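## 3. Storage and reach in the shared kitchens

Draft of 22 April 2020, comments from Esfahani not yet in.
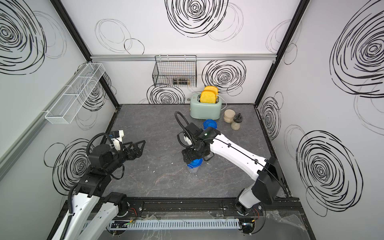 **Figure 3.** Mesh basket hung from a rail, two small jars inside. Walls printed with black swirls.

Hanging storage came up far more than we planned for. The survey asked one question on it (Q14, "where do you keep the things you use every day?") and most of the useful material came out of the free text underneath. Wire baskets on rails, hooks over doors, string bags off the boiler pipe. A mesh basket (Fig. 3) lets people see what is in it without taking anything down, and this was the reason given most often in both towns.

### 3.1 Sample

Forms went to 1402 households in Prundow and Larness. 1000 came back usable. The rest were blank, or filled in by a landlord, or had the kitchen page torn off. Home visits followed in February, 52 in all, split as evenly as we could manage between the two towns. Lecomte did the Larness visits alone and his notes are fuller; this should be kept in mind when reading 3.3.

Ages were taken in bands. We did not ask about income directly — the pilot showed people stopped answering after that question — so rent band stands in for it thoughout. Not ideal. Rent in Larness says more about how near you are to the harbour than what you earn.

### 3.2 Cupboards shared, cupboards claimed

In shared kitchens the cupboard is where arguments start. Tenants described three arrangements: one shelf each, one cupboard each, or everything mixed. Mixed kitchens reported the fewest complaints on the form and the most on the visits. Possible reading: people who share everything do not like to write down that it annoys them. Another is that the visits simply ran longer there, more people in the room, more talk.

Open storage changes the picture a bit. Things hung on a wall or left on a rail tended to be treated as common, even where the owner had put them up for private use. One Prundow tenant had lost a whole winter's worth of tea this way. Another labelled her basket and found the label made it worse. Closed cupboards without locks were respected nearly everywhere, which suprised us given how flimsy some of the doors were.

Salt, oil and sugar are exceptions. Always common, wherever kept. Same finding as the Flirkis pilot.

### 3.3 Height

Shelf height matters more than shelf depth. Older tenants kept daily items between hip and shoulder and gave up the rest of the cupboard, top shelves going to Christmas tins, spare bulbs, a fondue set in one case. Fitted kitchens in the Larness blocks put the lowest wall shelf too high for several of the people visited, and a stool was kept by the cooker for it. Lecomte measured these where the tenant agreed. The measurements are in Appendix B.

Rails did better here. A rail can go wherever the wall will take a screw, and tenants who had fitted their own put them lower than the fitted cupboards in almost every case. Landlords' views on screws are dealt with in section 5.

### 3.4 Limits

The 50 question form was too long. Answers thin out badly past the halfway point and Q14 sits before that, so the storage answers are probably among the better ones, but the questions on waste and washing up are weak and we lean on the visits for both. Visits were in daytime only. Anyone working days is under counted, and the shared houses with the most tenants are also the ones with most people out at work — so the kitchens we most wanted to see in use were often quiet when we got there.

No evening visits were possible before writing up. Esfahani has suggested a diary sheet instead, one week, left on the fridge. To be discussed in section 6 with the costs.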